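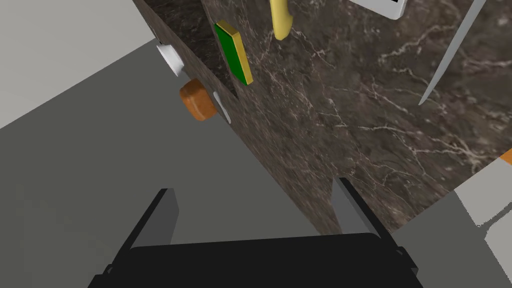
为什么夹爪在仿真里明明碰到了东西，手指却直接穿了过去？
多半是碰撞体和显示用的模型对不上：你看见的是一张桌面，物理引擎认的是另一张，两张差了几毫米，或者差了一整张。

我这次属于后一种。

六月的某个星期六，下午本来打算洗床单。临出门前往 Trakell 上扔了一批任务，让手爪在厨房场景里练习靠近台面、抓东西、抬起来。台面是深棕色大理石的，带白色细纹，我当初挑这个材质挑了一晚上，比挑自己家的台面认真得多。晚上回来看日志，1156 个回合，有 473 个报“抓取成功”。我高兴了一支烟的工夫，虽然我不抽烟。

然后点开回放。手爪笔直往下走，走进大理石里，在石头内部合拢，再带着一脸成功的样子升上来，手里什么也没有。下一个回合，照旧。

查到半夜，问题有两个，而且互相打掩护。

第一个是台面。上周我嫌柜体位置别扭，把显示模型挪了一下，碰撞体留在了原地，整整低了 11 厘米。台面上的物体当时用的是固定约束，掉不下去，所以画面上一切太平。要是它们当场哗啦啦全落到地上，我五分钟就能发现。

第二个是成功的判定。代码里写的是两指受力超过阈值，并且末端高度上升。这两条听着很严谨，可惜没有一条问过物体在不在手里。两根手指互相夹住，受力当然有；夹完往上抬，高度当然升。写这段代码的人是我，注释里还写着“临时，回头改”，没写是回哪一次头。

把截图发给 Rafsan Uddin，他回了四个字：石中取剑。过了一会儿又补一句，问我真机那边用的是不是同一份场景文件。

这句话把我问醒了。真机的避障高度确实从同一份文件里读，读的正是碰撞体。也就是说，如果星期一照计划把策略搬到 Silholm 的那台机械臂上，它会认为台面在 11 厘米以下，然后很有礼貌地全速去找。我们的限力保护开着，按说撞上会停，可“按说”这两个字，我刚在成功判定里领教过一回。

当晚先把真机的任务撤了，再动手改。现在的做法记一下，免得下次又来查自己的博客：

显示模型和碰撞体挂在同一个父节点下面，要挪一起挪。每次加载场景，先从上方往台面打 100 条射线，命中高度跟模型表面对不上就直接报错退出，不给警告。警告我是不看的。
固定约束只在摆放阶段用，回合开始前必须解除，等物体自己落稳。
成功判定改成物体自身的高度，外加两指分别与该物体有接触，并且保持一秒。
真机的台面高度单独测，单独存，不再从仿真里抄。启动后先低速下探一次，读数对不上就不许往下跑。

改完重跑，成功率难看得很，具体数字先不写了，给自己留点面子。不过失败的样子总算正常：夹偏了，推倒了，刀滑出去了。至少手爪现在会停在石头上面。

旧日志没删，文件夹改名叫“石中剑”。床单还在洗衣机里。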